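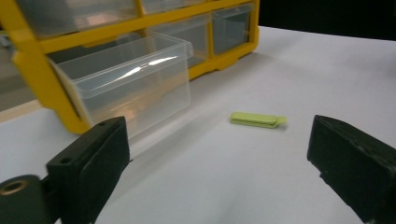

Yellow drawer organizer on a white tabletop, one clear drawer pulled partway out.

Child ID and Meet-Up Safety Check, with my comments
Storel Neighborhood Watch, walk-through done Tue 16 February

Hi all! I went through the family safety list again after the talk at the Drosanel community room, and I've typed up what I found under each item. Alby McPhee went round with me for the outdoor part and his remarks are in here too. Where it says FIX, please somebody pick it up before the next round in May.

1. Every family has a recent photo of each child
Status: PARTLY
Most of us do, but mine was nearly two years old and my daughter has had a very different haircut since then (her choice, don't ask). The officer at the talk wanted a plain face photo, no sunglasses, no filters. I took a new one that same night against the kitchen door. Took 2 minutes!

2. Height, hair, eye color, scars and glasses written down
Status: OK
We used the printed cards. I'd leave the weight line blank if your kid is growing like mine, or do it in pencil.

3. Phone numbers a child knows by heart
Status: FIX
Ouch. I asked my two at dinner and the younger one got as far as the area code. We're singing it in the car now. One parent's number is enough to start with.

4. Family password for pick-ups
Status: OK
We have one and the kids take it very seriously, they made their grandfather say it at the front door in the rain. Change it if it has been said out loud at the school gate.

5. Route to school walked with the child
Status: PARTLY
Alby and I did the whole stretch from Vestanus Road to the school, starting when the first kids come out. The footbridge light is out again. I reported it under number 692 and got an automatic reply, so if you walk there too, please call it in as well and use the same number. The hedge by the bus stop is way too high, you can't see who is waiting behind it until you're right there. Alby's note: "An adult can stand there all afternoon and not be noticed."

6. Safe places on the route agreed
Status: OK
The bakery and the library both said yes again. The Bright laundromat has new owners and I haven't met them, so leave it off your list for now.

7. Strange messages and job offers
Status: FIX
This was the part of the talk that stuck with me the most. Older kids and teenagers get offered money, a phone, modeling work, a ride to some interview. Jolán Bozsik told us about an offer her niece got, 1000 up front for a weekend "promotion job" in a town three hours away, going up to 2000 if she brought a friend. She showed it to her mom, thank goodness, and they took it to the police with the screenshots. Please talk with your teenagers about this one, and tell them they won't be in trouble for showing you. Don't delete the messages and don't write back to the person.

8. Who to call, and when
Status: OK, but read this!
There is no waiting period. I really did think you had to wait a day and so did half the room. If your child is missing, call right away, and have someone stay at home by the phone while the others look. Leave the bedroom and the bed as they are.

9. Contact sheet on the fridge
Status: PARTLY
Ours still had the old desk number for the station on it. New sheets are in the box at the library, take one for your neighbor too.

Still open: items 3 and 7 at home, the footbridge light, the hedge. Alby is writing to the city about the hedge and I'll keep calling about the light.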